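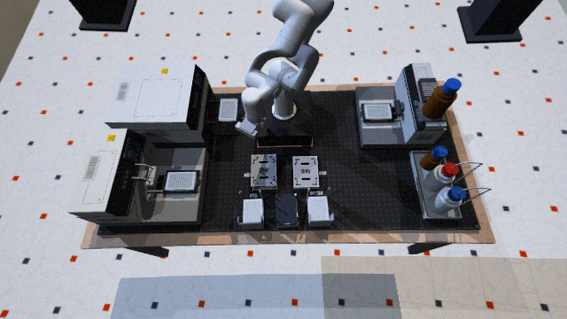 Issue #501

**Status:** open, awaiting retest
**Reported by:** Kelechi Onyeka
**Assigned to:** Garba Isah
**Site:** Sandville office, second floor

Label printer on the Gomov queue drops every job over 60 pages. Short jobs print normally. The queue shows the long ones as "completed" but nothing comes out of the tray, and the printer log has no entry for them.

Log:

2/25/23 – Restarted the spooler and cleared the queue. Sent a 2-page test, printed. Sent the 158-page stock list, lost as before.

Swapped the network cable and moved to another wall port. No change.

Printed the stock list from Xóchitl's machine over USB. All pages came out, so the printer and its memory are fine. The fault is between the print server and the network card.

Server was set to close idle connections after 60 seconds. The printer pauses to warm up on long jobs and sends nothing back while it does. Raised the limit:

`idle_timeout = 501`

Stock list now prints up to page 158 but the final cut is missing – the last label stays attached to the roll. Possibly a separate fault in the Flomitz driver. Kelechi Ibrahim has the older driver on the McAlister server and does not see it.

To do:

- Retest with the older driver
- Ask Nnamdi Tamuno whether the timeout change can stay on the shared server
- Move the cutter fault to its own ticket if it remains

Please do not resend lost jobs until the retest is logged.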